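Robots on the Road: The Rules They Follow
A guide for readers in grades 3 to 6

The Stikberg Road Safety Office, Young Readers Pages

People who drive cars have to learn the rules of the road before they may drive alone. Robots that travel on streets have rules too. Some of these rules are written into the robot's computer. Others are for the people who build it, test it and look after it. This guide explains the most important ones.

What is a street robot?

A street robot is a machine that moves along a road or path and makes many of its own decisions. It may carry packages, check the pavement for damage, or make maps. It uses cameras and other sensors to notice what is near it. A sensor is a part that collects information, much as your eyes and ears do for you.

In Stikberg, a street robot must have a permit before its wheels touch a public road. The permit is a paper that says who is responsible for the robot, where it may go and how fast. Last year the office read 173 requests for permits. Each one was checked by Bahman Ghasemi and his team, and 154 were approved. The others were sent back with a note explaining what had to be fixed.

Rule 1: Someone is always in charge

A robot cannot be blamed for a mistake, and it cannot say it is sorry. For this reason every street robot must have a safety operator. The operator is a trained adult who watches the robot's trip and can stop it at any moment. The operator may not watch two robots at once, use a phone for anything else, or leave before a replacement arrives.

Operators in Stikberg train for nine weeks. Their teacher, Itziar Bravo, asks them to practice the stop button until they can find it with their eyes closed.

Rule 2: Look far ahead and close by

A street has many things in it, and a robot has to sort them out. Some are far away and may be moving. Others are close to the ground and easy to miss. 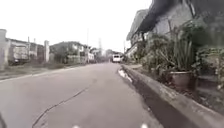
Photo: Stikberg Road Safety Office / Street Robot Program

On this road there is a white van in the distance, facing the robot. Vans can move, so the robot must treat it with care whether it is driving or parked. Nearer by, a long dark crack runs across part of the asphalt, and a shallow puddle lies against the curb. A puddle can be a puzzle for a robot. Its surface may shine like a mirror, and a camera cannot easily tell how deep the water is. The rule says that when a robot is unsure about the ground, it must slow down, go around if there is room, or stop and ask its operator.

The curb matters as well. It marks the edge of the space where the robot is allowed to be. A robot with a road permit may not climb a curb unless its operator agrees.

Rule 3: People come first

If a person steps into the road, the robot must stop and wait. It does not matter if the person is crossing in the wrong place. The robot must also keep well back from dogs, bicycles, strollers and wheelchairs, and it may never block a driveway or a crosswalk.

Rule 4: Be easy to notice

A street robot must carry lights and a number that people can read from the sidewalk. It must make a soft sound when it starts to move. This helps people who cannot see it, and people who are thinking about something else.

Rule 5: Keep pictures private

Cameras on a robot may record houses, cars and faces. Before any picture is shared, faces and license plates must be blurred. Pictures that are no longer needed must be erased. Nasrin Vahidi, who wrote this part of the rules, says, "A robot is a visitor on your street. A good visitor does not tell strangers about your home."

Rule 6: Write everything down

After each trip, the operator fills in a log. It lists the route, the weather, every stop and anything that surprised the robot. The office now holds 3828 of these logs. When the same problem appears in several of them, the rules are changed – this happened in September, when the part about puddles was made longer.

What should you do if you meet a street robot?

Keep walking as you normally would. Do not stand in front of it to see if it will stop, and do not touch or climb on it. If it is stuck or seems to be broken, tell an adult, who can call the number on its side.

Words to know

Curb: the raised edge between a road and the sidewalk or ground beside it.
Log: a written record of what happened.
Operator: the person in charge of a machine.
Permit: a paper that gives permission.
Sensor: a part that collects information.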